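Sinum Community Help
Home > Table and floor coverings > Care and repair

Creases and light streaks in a brown matte table covering
Posted by Negin Khosravi, 22 Jun 2021
3 replies, marked as open

The covering on our work table is reddish-brown with a matte finish. It was stored folded before it was laid. The creases are faint, but they show under overhead light, and there are lighter streaks as well, mostly on the half nearer the black edge rail. I don't know the material. There was no label on it and the invoice only says "Silidlow cover, brown."

Wiping with a damp microfiber cloth did nothing to the streaks. I have not tried heat or any cleaning product.

The table is used with plates, placed in a straight row with the rims touching. The row currently runs beige, blue, green, with a lemon on the beige one. The green plate is slightly larger than the other two. I would like the surface flat enough that the plates sit level, and I would prefer to avoid taking the covering off.

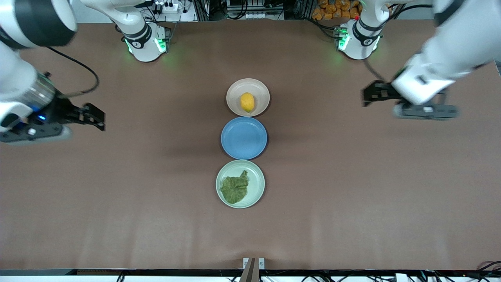
What I need to know
Are the streaks residue, or are they wear in the finish? Can the creases be removed with the covering in place? Is there a maximum temperature I should stay under?

Kourosh Dehghan
Treat the two problems separately and clean first. Heat can set residue.

Streaks: mix one teaspoon of plain dish soap in a quart of lukewarm water. Test a patch the size of a coin near the rail. Wipe in one direction, rinse with clean water, dry with a towel, and look at it again after an hour. If the patch matches the darker areas, it was residue and you can do the rest the same way. If it looks unchanged, suspect abrasion or stretched finish along old fold lines. Cleaning won't bring that back, and oil or polish will leave a shiny spot on a matte surface.

Creases: you need to identify the material before using heat. Lift a corner and look at the underside. A woven or felt backing usually means a coated fabric. A smooth back in the same color as the top usually means a solid sheet. Woven backing can take a hair dryer on low, held well away from the surface and kept moving. For a solid sheet, use weight only. Put a clean board over the crease with a dry towel under it, load it evenly, and leave it for 2 days.

I can't give you a maximum temperature without the material. Ask the seller for the data sheet.

Raimonds Toom
just iron it through a towel, worked on mine

Fletcher Pirihi
Don't iron it until you know what it is. Mine was a different brown cover, from Tornetti, and the finish went glossy in the shape of the iron. It is still like that.

On leveling: a faint crease is unlikely to tip a plate unless it runs under one side of the foot. Press down on opposite points of each rim. If a plate rocks, turn it a quarter turn and press again. If the rocking moves with the plate, the foot is uneven. If it stays in the same place on the table, it's the covering. With rims touching, check each plate on its own first, or one can prop up the next and hide the problem.

Agree with the rest of what Kourosh wrote, except that I would leave the board on for 3 days.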